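Filed under: Shop Projects > Robotics > Questions We Get

Home Robot Builds: FAQ

Most of these come in from people who have watched a video of a robot doing laundry and want one by summer. The answers are mine (Gilmar Macedo) with corrections from Signe Backlund, who does the wiring on the Rarnach build and trusts sales pages even less than I do.

Can I build a robot that folds laundry at home?

You can build one that folds a washcloth on a good day. Anything past that, I'd like to see it run for an hour with no edits. I've asked three people with impressive clips to do this and I'm still waiting.

What does the Rarnach arm cost?

We have spent 1280 dollars so far. That covers the motors, the power supply, the controller board and a lot of filament. It doesn't cover the tools, which belong to the shop at Gekutgate, or the motors we cooked in March. When somebody quotes you a much lower number, ask if they already owned a printer.

Should I buy the Jellmont kit instead?

Zdzisław Baran bought one and it went together fine. My complaint is with the word "complete" on the order page. He still needed a power supply and a clamp to hold the base down. It's a decent kit for learning how joints work. I would not buy it expecting it to do chores.

Do I need to know how to code?

Some. The setup scripts get you moving, then something fails and you have to read them. If you can follow an error message back to the line that caused it, you can get by.

How much can it lift?

Forget the rating on the motor. Ours is good for 50 grams at full reach if you want it to stop where you told it to. It will pick up more - a full mug, once - but the elbow sags and the position is off for the rest of the run.

Is a 3D printed gripper strong enough?

For cloth, yes. For anything you squeeze hard, the pivots go first. Use real screws through the joints and check them often. Ebbe Viklund printed ours solid and they have held up, though I suspect he got lucky with the roll.

How many practice runs does it take to teach it one task?

More than you want. We recorded 70 for one fold and the result was poor. Alvar Öberg thinks the trouble was that I did all of them, the same way, at the same speed. He may be right. I also think people who report great results from a handful of runs are testing on the same cloth in the same spot.

Why use a hand-held gripper when I could just steer the arm?

It's faster, and your wrist already knows what to do. You hold the gripper, do the job on the table, and work from the recording later. The catch is that your wrist can bend in ways a cheap arm can't, so part of what you record may be no use to you.

What kind of table do I need?

Flat, steady, and with room on every side. A plain light cover helps when the cloth you're working with is a darker color.
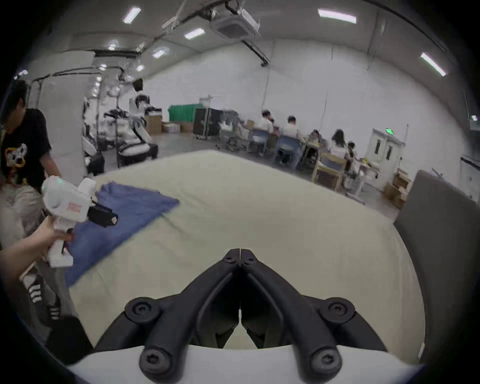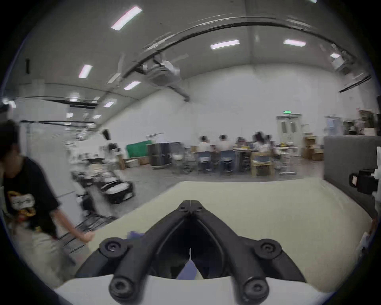 Budget for space before you budget for motors. A corner of a garage sounds fine until there are 2 people working at one table and a cart that has to go somewhere. The Marinho plans call for "a small desk," and I don't believe whoever wrote them ever tried it on one.

Is it safe around kids?

Put a stop switch where an adult can slap it, and unplug the arm when you leave. Slow and weak still pinches.

Will you sell me one?

No. I wouldn't want to take the support calls.

Related:
Cheap Servos, Tested Until They Quit
Reading a Motor Spec Sheet Without Getting Fooled
Shop Rules for Power Supplies
Marinho Plans: What We Changed

Contact the shop | Copyright Gekutgate Workshop | Back to top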